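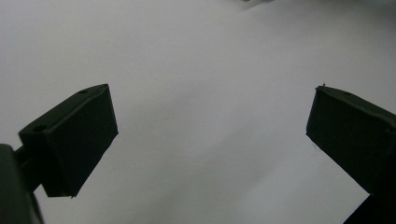
Wrist camera view, fingers open, nothing in the grip. Small burr or fiber at the tip of the right finger.

Ticket 2058 – Cell 2, gripper reports "part held" with nothing in it
Site: Uvavley
Opened by: Iida Hyvönen
Assigned to: Tihomir Kos
Priority: normal
Status: closed

Iida Hyvönen, 7:40 am
Cell 2 stopped three times on the early shift with fault 411 (grip width mismatch). Each time the fingers had closed on nothing and the controller still said it was holding a part. Reset clears it, then it comes back after a while. The fingers were swapped in January for the molded ones from Czerwiński. I have left the cell in manual with the gripper open. Picture attached from the wrist camera.

Tihomir Kos, 8:15 am
Did anyone redo the zero width after the January swap? The new pads are not the same thickness as the old set. Also look at the right fingertip in your picture. There is something sticking up from the corner. Could be flash from the mold, could be a fiber.

Iida Hyvönen, 8:32 am
No note of a zero in the log. Gareth did the swap, I will ask him.

Gareth Holroyd, 9:05 am
I changed the pads and ran the open/close test, which passed. I did not redo the zero. The sheet I had was the old one and it does not mention it.

Tihomir Kos, 9:20 am
OK. Please do these in order and write down what you get:
1. Air off, cell locked out.
2. Feel the right tip with a fingernail. If it is a fiber, pull it off. If it is plastic, trim it with the deburring knife and don't touch the flat face.
3. Check the pad screws on both fingers, snug only.
4. Wipe both faces with a dry cloth.
5. Lockout off, air on, close empty at low force and read the width.

Iida Hyvönen, 10:10 am
It was plastic. Trimmed. Screws on the left finger fine, one on the right took a quarter turn. Closed empty, the width reads 2 mm. It should be 0.

Tihomir Kos, 10:18 am
That is your fault then. The part-held limit is set below that, so an empty close can pass as a part. Go to Gripper > Setup > Zero width, close at low force, save, and restart the Wemeo controller. It does not keep the new zero without the restart.

Iida Hyvönen, 10:55 am
Done. Reads 0 now, five closes in a row. Ran a tray of parts and the cell picked all of them. Then ran it with an empty tray and it called "no part" as it should. Back in auto.

Tihomir Kos, 2:30 pm
Any more 411?

Iida Hyvönen, 2:41 pm
None so far. I'd like the sheet fixed before we close this – Cell 3 gets the same fingers next.

Tihomir Kos, 3:05 pm
Sheet updated. Zero width and the restart now come right after the pad screws, and there is a line about checking new fingertips for flash. Old copy removed from the cell folder. Closing.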